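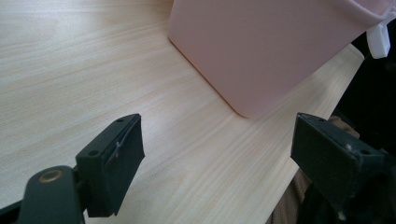
The pink tub has to earn its place

I have been threatening to sort out the dining table end of the kitchen since December, and this week I finally ran out of excuses. The big pale pink plastic tub came up onto the table first, mostly so I couldn't walk past it any more. It had spent months on the floor by the back door quietly filling up with everything we own that doesn't have a home, and if you have a tub like that too then I suspect you know exactly how I felt about looking inside it.

Well! Out came the bicycle pump, a jumper I'd accused my sister of borrowing, two packs of birthday candles, a bag of tulip bulbs (far too late now, sorry tulips) and the instructions for the Zistano kettle we gave away last summer. Also an enormous quantity of clothes pegs. I keep buying pegs because I can never find the pegs.

The table first

Before anything went back I gave the table a proper going over. It's a light wood and I do love it, but it shows every mug ring and every spot of curry. I used to go at it with whatever spray was under the sink, until Ornella Gatti from the flat upstairs caught me at it and told me off. Her method is a well wrung cloth with a drop of washing-up liquid, then a second cloth with plain water, then a dry one, always going with the grain. It takes me 3 minutes if I don't stop to read old post, so I've got no argument against it really.

One thing I would pass on is to wipe the bottom of the tub before it goes anywhere near a clean table. I've dragged grit across wood before (different table, same idiot) and the scratches never came out.

What goes back in

I gave myself a rule, which was that the tub could be for one job only. I changed my mind about the job twice. For an hour or so it was going to be for hats and gloves, but then they'd all be squashed at the bottom when you want them in a hurry. Then I thought recycling, but it's a bit too nice a pink for that, and I'd have to wash it out constantly.

So it is now the mending and ironing tub. Anything missing a button goes in, anything with a hem coming down goes in, and when it's full I sit down with the radio and get on with it. The pegs have gone into a cloth bag on the back of the door, and the birthday candles are in the baking drawer where any sensible person would have looked for them.

I did nearly buy a set of matching lidded boxes from Clidside while I was in the mood. They were in the basket and everything — then I remembered that boxes are how I got into this mess. My friend Bienvenido Ambrosio has a whole shelf of them, beautifully labelled, and he still rings me to ask where I think he put his passport.

Still to do

The drawer under the microwave. The shelf with the cookbooks, where I'm fairly sure there's a jar of something from before we moved in. And I need to find a good dark green thread for the school cardigan, so if anyone knows a decent haberdashery that will post small orders, do leave me a comment. I've already got the button.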